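Switching the Kitchen to One Cup Each

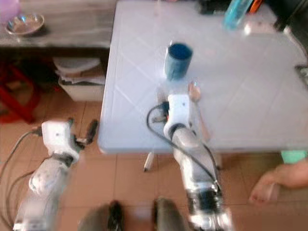
The blue cup, on the white tiled table.

We moved into the flat on Postgate in July with three boxes of cups and glasses. Some came from my parents, some from Hye-jin's old place, and a good number were free ones from events neither of us remembers going to. By the second week the sink was full every evening and the cupboard was still full too.

Hye-jin Shin, my wife, suggested one cup each. You use it all day, you rinse it, you use it again. Anything else goes in a box in the hall closet for guests. I thought it would last until Friday.

It has lasted longer than that. The first thing I noticed was how often I used to take a clean glass for two swallows of water. Now I have to go and find my cup, and it is usually next to whatever I was doing an hour ago. That was annoying for a few days and then it was normal.

The second thing was the dishwasher. We used to run it every night. Now it runs every other night, sometimes less. I checked the water meter at the start of the month and again at the end, and the reading had gone from 2689 to 2698. I don't have a number from before to compare it with, so I can't say what we saved. I should have written one down.

Choosing the cup took more time than I expected. Mine had to be plain, easy to get a sponge into, and big enough that I wasn't filling it every ten minutes. Hye-jin wanted a handle, and she went through four from the box before she settled on one with a chip in the base — she says it sits better in her hand than the others.

Coffee was the weak point. I don't like water that tastes of coffee, and a quick rinse doesn't fix it. A little baking soda left in for a few minutes does. I do that after breakfast, while I pack my bag.

Guests have been fine. My brother Si-woo stayed for a weekend, got a cup out of the box, and put it in the sink after every drink as he always has. We washed it and gave it back to him.

We took 63 pieces to the thrift store on Kurkerberg in the end, wrapped in newspaper in the back of the car. The man at the counter asked if we were closing a café. The top shelf of the cupboard is empty now and I would like to keep it that way, but Hye-jin has started putting rice up there.

Next is the drawer with the food containers. None of the lids fit anything.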